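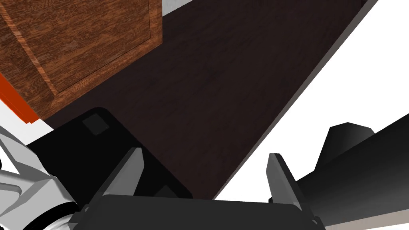
# 배터리를 직접 갈아 끼우는 스마트밴드, Fesness 개발진에게 묻다

2020년 11월 24일

스마트밴드는 대개 배터리 수명이 곧 제품 수명이다. 충전해도 하루를 못 버티기 시작하면 서랍에 넣어 두고 새 제품을 산다. 웨어러블 업체 Fesness가 내년에 내놓을 밴드 'Tornis'는 사용자가 뒷면을 열고 배터리를 교체할 수 있게 설계됐다. 하드웨어를 맡은 쿠르니아와티 세티아완(Kurniawati Setiawan)과 펌웨어를 맡은 길랑 옹(Gilang Ong)을 화상으로 만나 이야기를 들었다.

세티아완은 출발점이 고객 상담 기록이었다고 말했다. "전작의 문의를 유형별로 나눠 봤더니 배터리 관련이 가장 많았습니다. 화면이 깨졌다거나 센서가 이상하다는 문의보다 많았어요. 보증 기간이 끝난 제품이면 저희가 해 드릴 수 있는 게 할인 쿠폰밖에 없었고, 상담원들도 그 답변을 보내는 걸 싫어했습니다."

Tornis의 뒷면은 나사 네 개로 고정된다. 접착제는 쓰지 않았다. 나사를 풀면 심박 센서가 붙은 뒤판이 분리되고, 배터리는 납땜 대신 눌러 끼우는 커넥터로 기판과 연결된다. 드라이버는 교체용 배터리와 함께 판매할 예정이라고 한다.

## 방수가 가장 오래 걸렸다

열 수 있는 기기는 물에 약하다는 인식이 있다. 세티아완도 이 부분에서 일정이 많이 밀렸다고 인정했다. "처음 시제품은 공장에서 조립한 상태로는 방수 시험을 통과했는데, 한 번 열었다가 닫으면 떨어졌습니다. 고무 패킹이 눌린 자국을 기억하기 때문입니다. 그래서 패킹을 소모품으로 보고 배터리 포장에 새것을 같이 넣기로 했습니다."

패킹을 잘못 끼우면 어떻게 되느냐고 물었다. 그는 홈의 모양을 비대칭으로 바꿔서 방향이 틀리면 뒤판이 닫히지 않는다고 설명했다. 그래도 사용자가 나사를 덜 조이는 경우까지 막을 수는 없다고 했다. "설명서에 그렇게 적을 겁니다. 직접 교체한 뒤에는 수영할 때 쓰지 말라고요. 수영을 자주 하는 분은 서비스 센터에 맡기시면 압력 시험까지 해서 돌려드립니다. 센터 교체 비용은 아직 정하지 못했습니다."

두께도 손해를 봤다. 나사가 들어갈 기둥과 커넥터 자리가 필요해 전작보다 본체가 두꺼워졌다. 사내에서도 반대가 있었다고 한다. 디자인팀은 한동안 접착식 구조를 대안으로 유지했고, 올해 6월에야 나사 구조로 확정됐다. 세티아완은 구체적인 수치를 공개하지 않았지만 "손목에 차면 차이를 느끼는 분이 있을 것"이라고 했다.

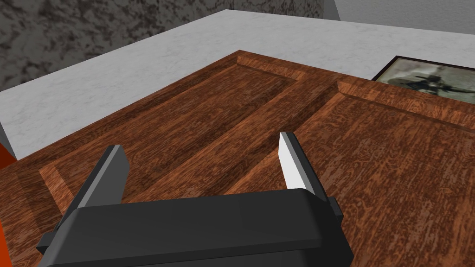

*렌더링 화면: 두 손가락을 벌린 검은색 그리퍼*

## 배터리가 바뀐 것을 기기가 알아야 한다

옹이 맡은 일은 소프트웨어 쪽이다. 배터리를 빼면 시계가 멈추고, 저장하지 않은 운동 기록이 사라질 수 있다. 그는 "교체 모드"를 따로 만들었다고 말했다. 앱에서 이 모드를 켜면 밴드가 남은 기록을 휴대전화로 보낸 뒤 전원을 끈다. 새 배터리를 넣고 다시 켜면 시각부터 맞추고, 그다음에 잔량 계산을 초기화한다.

"잔량 표시는 배터리의 과거를 보고 추정하는 값입니다. 낡은 배터리의 기록을 그대로 들고 있으면 새 배터리를 넣어도 퍼센트가 엉뚱하게 나와요. 초기 펌웨어에서는 절반이 남았다고 표시하다가 갑자기 꺼졌습니다. 그 문제를 잡느라 여름을 다 썼습니다."

교체 모드를 켜지 않고 그냥 배터리를 빼면 어떻게 될까. 옹에 따르면 걸음 수처럼 주기적으로 저장되는 값은 남고, 진행 중이던 운동 기록은 잃을 수 있다. 기기가 고장 나지는 않는다. 다른 회사가 만든 배터리를 끼우는 경우도 막지 않기로 했다. 대신 인증 정보를 읽을 수 없으면 앱에 안내가 뜨고 충전 속도가 낮아진다. 옹은 이 안내 문구를 놓고 법무 담당자와 여러 번 메일을 주고받았다고 했다.

운영체제는 전작과 마찬가지로 자체 개발한 Tuncer를 쓴다. 기능은 크게 늘지 않았다. 알림, 심박, 수면, 걸음 수가 중심이고 음성 비서나 앱 설치 기능은 없다. 한 번 충전하면 7일을 쓰는 것이 목표인데, 옹은 수면 측정을 매일 켜 두면 그보다 짧아진다고 덧붙였다.

## 충전기는 그대로

기존 사용자가 궁금해할 부분은 충전기다. Fesness의 자석식 충전 거치대 Dokport는 Tornis에서도 그대로 쓸 수 있다. 본체가 두꺼워졌지만 접점 간격과 위치를 유지했다. 세티아완은 "접점을 옮기면 기판 배치가 훨씬 편해지지만, 이미 팔린 거치대를 못 쓰게 만들면서 배터리 교체를 이야기하기는 어려웠다"고 말했다. 기본 구성품에 Dokport를 넣을지, 따로 판매해 가격을 낮출지는 판매 부서에서 검토하고 있다.

교체용 배터리를 언제까지 공급할지도 물었다. 제품이 단종된 뒤 배터리를 구할 수 없으면 나사 구조는 의미가 없다. 세티아완은 단종 이후에도 최소 2년간 판매하겠다는 방침이 내부 승인을 받았다고 답했다. 짧지 않으냐는 지적에는 이렇게 말했다. "저도 더 길게 하고 싶습니다. 그런데 리튬 배터리는 창고에 쌓아 둬도 상태가 나빠집니다. 오래 팔려면 계속 생산해야 하고, 최소 주문 수량이 있어요. 후속 모델에 같은 규격을 쓰면 기간은 자연히 늘어납니다. 지금은 그쪽으로 설득하고 있습니다."

규격 도면을 외부에 공개할 계획이 있는지에 대해서는 두 사람의 답이 조금 달랐다. 옹은 공개하는 편이 낫다고 했고, 세티아완은 안전 시험을 거치지 않은 제품이 나올 수 있어 더 논의해야 한다고 했다.

Tornis의 가격과 정확한 출시 시기는 정해지지 않았다. 현재는 직원들이 시제품을 착용하며 나사 풀림과 패킹 상태를 확인하고 있으며, 색상은 검정과 회색으로 먼저 나온다. 전작의 배터리를 유상으로 교체해 주는 서비스에 대해서는 접착 구조라 분해 과정에서 화면이 손상되는 비율이 높아 계획이 없다고 세티아완은 밝혔다.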